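Caruso Saddle Fit Records

Girth and tree measurements for English saddles, kept by the Natorent tack shop and shared as plain CSV. The set has 312 rows, one per saddle, covering 56 models.

Columns
model – name as stamped on the flap
seat – seat size in inches
tree – narrow, medium, wide or extra wide
panel – wool or foam
girth – girth length in inches, blank if not taken

Known gaps
11 rows have no tree width. Pony saddles are thin on the ground. The Veda dressage line was measured with the older gauge, so compare it with care.

Files
saddles.csv – the full table
models.csv – model names and spellings
The Nemeck desktop holds the master copy, updated every Saturday.
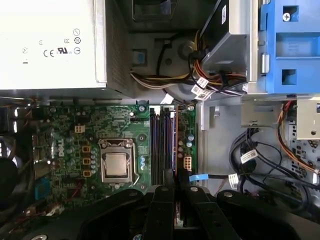

License
Free to use and change. Please keep the Caruso name with any copy you pass on.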